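Progress report: bedroom task block, household textiles project
Munero Home Studies, for the Brinkmann fund
13 December 2025

Scope. This report covers the bedroom portion of the work at the Jevbridge apartment. Kitchen and hallway tasks are reported separately. The bedroom block consists of laying out dark clothing on the bed, folding it, stripping and remaking the bed, and returning pillows and duvet to their places.

Status. The block is open. Clothing layout and bed clearing are in progress, and remaking has been tried in short sessions only.
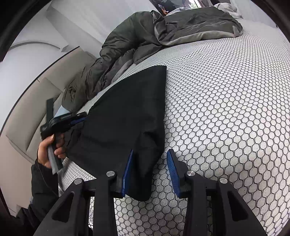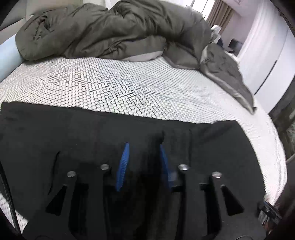 Both at the Jevbridge bed, on the patterned white cover.

Work surface. The mattress is left without a sheet for the folding tasks. A fitted sheet was tried in November and dropped, as it shifted whenever a garment was pulled across it. The present cover stays in place better but still wrinkles under light fabrics, and we now smooth it by hand before each session. Bedding not needed for a task goes to the head of the bed.

Clothing. Dark items remain the slowest part of the block. Folds and seams are hard to find on black cloth under the ceiling light, and a sleeve folded under the body is often missed until the final check. A second lamp was ordered from Futard and has been delivered but not yet mounted. Items are laid flat before the first fold – the earlier practice of folding from a pile has been stopped.

Bedding. The duvet takes up more time than planned. Moving it in one piece leaves the corners twisted inside the cover, so the written procedure now starts from the two corners at the foot. Pillows present no difficulty.

Output. The project log stands at 3,567 entries for all rooms. Bedroom sessions are limited to 90 minutes, with up to 8 garments per session. Entries with an incomplete final check are kept but marked, and they do not count toward the agreed total.

Open points. The lamp must be mounted before dark clothing is resumed at full volume. The procedure for the duvet needs one more revision. We also request approval to move five sessions from the hallway block to the bedroom block – no change to the budget is involved.

Next period. Folding of dark items under the new light, full bed remaking from a cleared mattress, and a first comparison of the two duvet procedures. Figures for the comparison will be attached to the next report.

Contact: Munero Home Studies, Jevbridge office | © 2025 Munero | Back to top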